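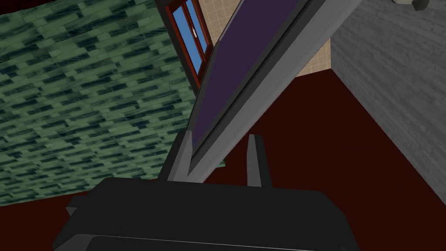

Rillunier is a software package for controlling robot arms fitted with simple two-fingered grippers, used mostly for tasks in kitchens and other household rooms. It takes in what a camera near the gripper sees, works out where things are, and sends the arm a steady stream of small movements until the task is finished or given up. Much of its development has been carried out in simulation, where a room can be put together from plain walls and repeated surface patterns, such as the small beige tiles and green textured panelling of the kitchen set, and where a long flat panel between the gripper's fingers already hides a good part of the window behind it. Hidden areas of this sort are a daily matter for the software, and a fair share of its code is given over to them.

History
The package grew out of an older planner called Vaněk, which could move an arm from one place to another very tidily but had no way of changing its mind along the way. The first public version of Rillunier was released on 11 April 2019, and kept Vaněk's file layout so that existing users would not have to rewrite their settings. A larger revision followed in October of the same year – this was the one that split perception and control into separate programs, a change that older users grumbled over for quite some time and then, for the most part, got used to.

How it works
The perception part, Trandora, keeps a running guess of where each known object is, together with a figure for how sure it is of that guess. When an object slips out of view behind the gripper or behind whatever is being carried, the guess is kept and its certainty is lowered little by little, so that a cupboard door doesn't simply vanish from the robot's reckoning the moment a finger passes in front of it.
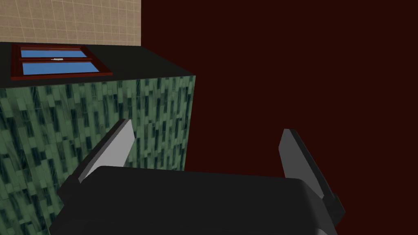 The control part reads these guesses and chooses the next short stretch of movement, which is 9 steps long in the standard settings. Only the opening steps are carried out before the whole thing is worked out afresh. Opening and closing the fingers is treated as part of the same plan as moving the arm, and so the gripper may begin to close while it is still on its way to a handle. A run is stopped after 200 plans if the goal has not been reached by then.

Tooling
Recorded runs are kept and replayed with Bundeo, a companion tool which lines up the camera views with the commands sent at each moment. The test collection that comes with it holds 1,754 recorded runs, failures included, and these are very handy for finding out whether a change to the settings has upset something that used to work. Bundeo can also be used alone, though its manual is rather thin on the subject.

See also
Motion planning
Robot simulation
Visual servoing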